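Posted in December by the Trallden Robotics Teaching Group
2 comments | 14 shares

Lab 3 handout: Picking and placing colored cubes

Read this before you come to the bench. The work is done in pairs at the Grusitz table, and each pair gets one turn on the arm. Your project file goes in the Swati folder, named with your pair number.

The lab has 3 parts. In the first you write the grasp: open, approach, close, lift. The cubes are wood and have been used for years, so the paint is worn and the edges are a little rounded. Set the closing force low to begin with and raise it in small steps. The starting value in the template is 841, and nearly every pair ends up higher than that.
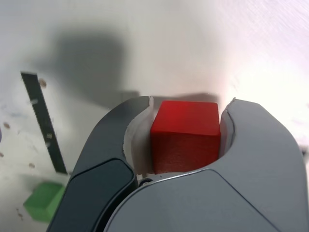 Keep the approach slow for the last part of the move. If one finger touches before the other, the cube will turn as the jaws close, and your place pose will be off by the same angle. Fix this in the approach and leave the place pose alone.

Steps for part two

1. Load the Brarum template and check that the limit reads 1,009. Do not change it.

2. Run the color check on red, yellow and green. Worn paint shifts the readings, so use the wide range. Write down any color that fails.

3. Move to the view pose and read the square marker. A block standing in front of the marker can hide part of it - if the read fails, change the pose and try again.

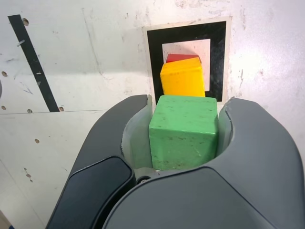

4. Pick the green cube first, then the yellow one. Return to the open position between picks.

5. Save the log before you hand over the table.

Keep hands and sleeves off the table while either arm has power. One person runs the program and the other stays at the stop button.

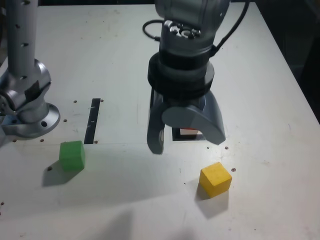

Gripper open, with the green and yellow cubes on the table.

Part three is the write-up, two pages at most. Give your grasp pose, your final force setting and one failed attempt with the cause. A failed attempt that is explained well gets full marks. 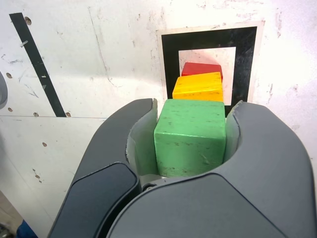 Plots should have units on both axes. Paste code only where you changed the template, and mark the changed lines. If your partner was absent, say so on the first page and hand in your own copy.

We use cookies to remember your settings. Accept | Manage
Get lab notices by email - Subscribe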